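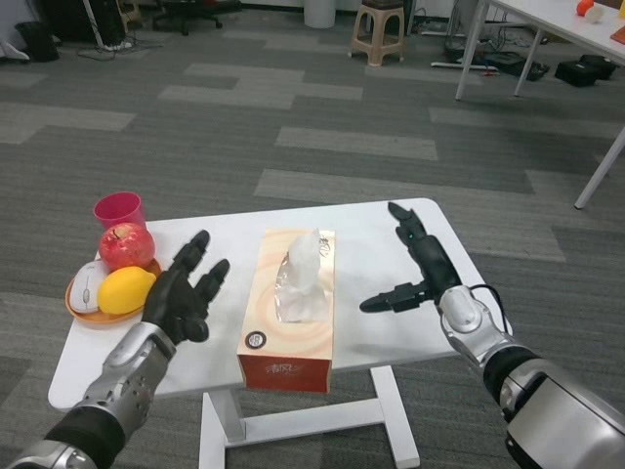
Onesham Household Food Waste Study
Progress report to the Kramer Fund, second reporting period
September 2019

Prepared by Tomoyo Morikawa, study lead
Data annex by Shinji Katayama

1. Status

Recruitment closed in the first week of August with 244 households enrolled, against a target of 300. Of these, 152 have returned complete diaries for both weighing weeks. The remainder are either in their second week or have returned a first diary only. The shortfall against target is discussed in section 3. Fieldwork is otherwise on the schedule agreed at the start of the grant, and no change to the end date is requested.

2. Work completed in the period

Diary packs. The pack was revised after the pilot. The separate sheets for raw and cooked food have been merged into a single daily sheet, with one column for weight, one for the state of the food when discarded, and one for the reason given. Pilot households frequently entered the same item on both sheets, and the merged version has removed most of the double entries. Portuguese and Spanish translations were issued at the same time as the English version.

Scales. Each household receives a kitchen scale on loan. Scales are checked against a reference weight before issue and again on return. Those found to be out of tolerance on return are withdrawn, and the diary is flagged in the data file but not deleted. Katayama's annex lists the flagged diaries and gives the results with and without them.

Collection. Diaries are picked up in person by the field team. Postal return was tested in two neighborhoods and dropped. Envelopes arrived late, and by then it was too late to call the household about unclear entries while the week was still fresh in mind.

Coding. Entries are coded to the food list supplied with the grant agreement. The list had no suitable place for takeout leftovers or mixed dishes such as casseroles, and both have been added as new codes. Earlier entries placed under "other" have been recoded. The "other" category is now small enough that we do not expect to report on it separately.

3. Recruitment shortfall

Most of the gap is in apartment buildings on the east side of Onesham, where door-to-door visits produced few sign-ups. Access was the main problem. Building managers at the Vondano complex agreed to lobby notices but not to floor visits, and the notices brought in very few calls. Single-family homes filled their share of the sample early.

We considered extending recruitment through the fall. This would have pushed the second weighing week for late joiners into the holiday period, when buying and cooking habits differ too much for the weeks to be compared. The enrolled sample will be weighted by dwelling type instead. The weighting method is set out in the annex. Confidence intervals for apartment households will be wider than stated in the proposal, and we ask the Fund to note this now.

4. Early observations

These are from unweighted data and should not be quoted.

Bread and salad greens are the items most often discarded, in both dwelling types. By weight, the largest group is cooked leftovers. Fresh fruit appears often in the diaries, usually as single pieces and usually with "went soft" or "mold" as the reason. Households that shop once a week record more discarded produce than those that shop more often. The difference narrows when household size is taken into account and may not survive weighting.

Date labels are given as a reason less often than we expected, except for dairy, where they are the most common reason recorded. The diary does not ask whether the label read "sell by" or "use by," and this cannot be recovered from the data. A question on the point has been added to the exit interview.

5. Problems and changes

Data entry was moved in August from spreadsheets to Clamix. The transfer dropped the trailing notes field from a batch of first-week diaries. The paper originals had been kept, and the field was re-entered by hand. The work took 5 days of staff time and has been absorbed within the existing budget.

One field worker left during the period. The route has been divided between the remaining staff and the post will not be refilled.

6. Budget

Spending on staff is in line with the plan. Printing is over, owing to the revised packs and the translations. Travel is under, as fewer visits were made on the east side. We request approval to move the unspent travel balance to printing and scale replacement. No additional funds are requested.

7. Next period

Second-week diaries from all active households will be collected and coded.
Exit interviews will be held with a subsample drawn from both dwelling types.
Weighted tables will be sent to the Fund in draft before the final report is written.
Loaned scales will be recalled, checked and returned to the supplier.

Questions on sections 1 to 5 should go to Morikawa, and on the annex or the weighting to Katayama.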